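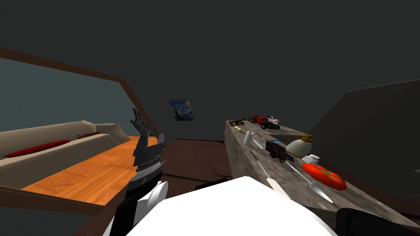
Plundavo gripper fault

The Plundavo gripper fault was a control error in the simulated two-armed robot used in Justuleck, a household manipulation test set. A finger sometimes kept closing after contact with a counter edge, and the arm then stalled. The fault appeared in 30 of 400 counter-clearing runs and was first reported on 8/6/23. Hollum, which maintains the software, traced it to a contact limit that was read only once per run. A corrected version was released in October.

See also: Collision detection; Force limiting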